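Homebuilt handheld grippers, jaws drifting out of line

Forum: Shop Builds > Robots and Automation
Page 1 of 1

tostel_bench
Posts: 152

Second thread on these, the first one got long and the drawings in it are out of date. We are building handheld grippers at the Clastalden workshop. Trigger squeeze, two fingers, wide camera looking over the jaws, marker plate on the body. The idea is to collect hand motions with them and later run the same jaws on a small arm that Arnaldo is putting together.

Problem is the jaws. They close square when new. After a few evenings of use the tips meet with one finger a little ahead of the other. You can pick up a mug fine but a pencil rolls out. I have swapped the rubber and it makes no difference.

Linkage is two printed gears on 4 mm pins, driven from the trigger by a pushrod. Return spring on one side only. Gears are PETG, 40 percent infill. Housing is PETG too.

What would you change first?

--

gearlash
Posts: 574

The spring. One spring on one side means one gear is always loaded against its teeth and the other one is just along for the ride. Put one on each finger.

--

Chou_R
Posts: 7

I don't agree with gearlash. Two springs will never match, so you've got the same error plus a stiffer trigger. Ream the pin holes and press in bronze bushings. Printed holes on steel pins go oval. Mine did in under a month.

--

gearlash

They don't have to match. The gears tie the fingers together. The springs only take up the lash.

--

Chou_R

The gears tie the fingers together if the holes are round. We're back at the holes.

--

tostel_bench

I pulled one apart this morning. Pin holes measure 4.15 one way and 4.05 the other on the loaded side. Other side still 4.05 both ways. So you are both sort of right.

--

Oldřich Machala
Posts: 88

Hello, I built the Dromance version of this last winter, the one with the parallel slide in place of the pivoting fingers. It does not have this problem but it has others. The rail gets dust in it and then it sticks halfway. If you stay with pivots I would go to 5 mm pins and bushings, and print the gears solid. Infill doesn't help you on a part that small, it's nearly all walls anyway.

Also check the marker plate while you have it open. If the housing flexes when you squeeze, the plate moves against the jaws and your tracking is off by that much. I chased this for weeks thinking it was the camera.

--

tostel_bench

Good point on the plate. It's screwed to the front shell, and the jaws hang off the back shell. I'll put an indicator on it.

--

weldnotglue
Posts: 311

Why a marker on it at all? There are headsets that track controllers well enough. Strap a controller on top and skip the camera calibration.

--

tostel_bench

Weight, mostly. A controller on top makes it nose up in the hand and people start holding it differently after ten minutes. We tried it in June. The plate weighs next to nothing.

--

weldnotglue

You could counterweight it.

--

gearlash

Then it's heavy AND balanced. Leave the marker.

--

Arnaldo Barros
Posts: 23

I'm the one doing the arm so I'll add what I need from the gripper. Jaw opening has to be the same on the handheld and on the arm, to within half a millimeter. If you go to 5 mm pins please keep the pivot spacing where it is. I have already cut the mount plates and I'm not cutting them again.

Notch shape also stays. The V at the tips is good, it centers round things without any help.

--

tostel_bench

Spacing stays. Only the holes get bigger.

Looking down over the jaws of one of them, with a second one being held up on the left:

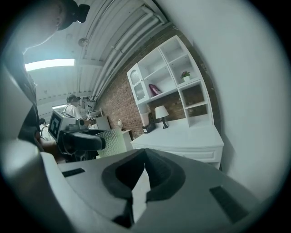

V jaws and gray housing in front, marker plate on the other gripper.

The lens bends everything toward the edges, so don't try to judge if the housing is straight from that.

--

Oldřich Machala

The finger shape looks close to mine. Do you use the full circle of the lens or crop it? The corners are black anyway. I crop to a square and lose a bit on each side.

--

tostel_bench

Full circle for now. Arnaldo wants the square. Not settled.

--

Chou_R

How is the rubber held on? If it's glued flat onto the finger it will creep toward the tip and you will see the same thing you're describing, one side ahead of the other. I had a pair do that. I ended up printing a lip at the end of each finger.

--

tostel_bench

Contact cement, no lip. I'll measure the bare fingers before I blame the pins for all of it. A lip would change the notch though and Arnaldo just said the notch stays.

--

Arnaldo Barros

Lip on the back of the finger is fine. Wrap the rubber around and clamp it there. Front face stays as drawn.

--

tostel_bench

OK. Plan so far:

Bushings, 5 mm pins, same spacing.
Solid gears.
Rubber wrapped to the back and clamped.
Indicator on the marker plate while squeezing.

Spring I'm leaving on one side until the bushings are in. If I change both I won't know which one did it.

--

gearlash

It'll be the spring. Post the numbers when you have them.

--

tostel_bench

Indicator result: plate moves almost 0.3 mm at full squeeze. That's more than I expected. Adding two ribs to the front shell and one more screw near the trigger. Bushings are ordered, gears are printing now.

--

weldnotglue

What screws are you using in the shell? If they're going straight into plastic, get heat set inserts before you add another one.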